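Print this message | E-mail this message to a friend

Subject: Re: Omdale's seat on the river states council
Date: February 13, 2024

Dear all,

Thank you for the many kind notes after my last message, and sorry to be slow in answering – I have been reading the council's rules of procedure in the evenings, all 70 pages of them, and I don't recommend it as a bedtime book! I wanted to pick up the point that came in over the weekend, and I'll paste it here so that newer members can follow.

> Can someone explain why Omdale gets the chair in April when it
> has only just joined? Idalard has been waiting far longer, and
> its delegation is the one that did most of the work on the
> fishing treaty. It looks to me like a favour being paid back.

I do understand the feeling, and I had the same thought when I first saw the list. But the chair goes round by the alphabet, in the local spelling, and in that spelling Idalard comes near the end. It has been done this way from the start. The chair lasts two months, and all it really brings is the right to set the order of business and to speak first to the press afterwards (which matters more than it sounds, as anyone who remembers the Paken border talks will tell you).

What does worry me a little is how small the Omdale mission is. They have 12 people in all, drivers included, and they will be expected to cover every working group as well as running the main table. I gather they have asked Tiongson to lend them a couple of clerks, and I hope very much that the answer is yes.

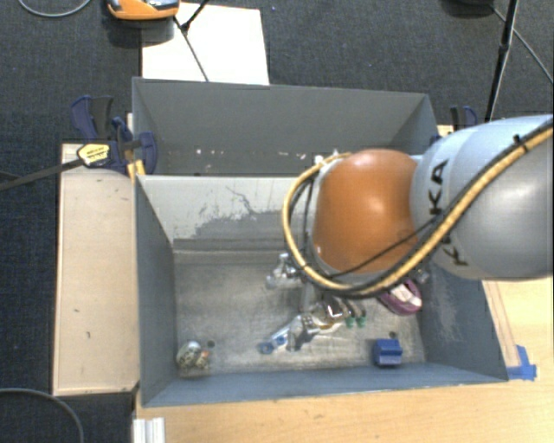
Ramil Cruzado wrote to me on the same subject and is happy for me to pass it on: he thinks the small mission could turn out to be a help, as the bigger delegations always arrive with a 200-line draft that their capital won't let them change, and Omdale's people can at least pick up the telephone and get a decision the same afternoon. He would still like to see them drop the evening sessions, when everyone is tired and cross.

I think he is right about the evenings. As for the drafts, I'm less sure – a quick decision from a capital that hasn't read the papers can do a good deal of harm, and we saw that over the ferry dues. Still, I would be glad to be wrong, and I'd love to hear from anyone who has watched the Omdale delegation at close quarters.

If you have a copy of the old agreement on observers, with the annex, please do send it to me off the list. Mine stops halfway through the second article.

With warm wishes to you all,
Margaret

Print this message | E-mail this message to a friend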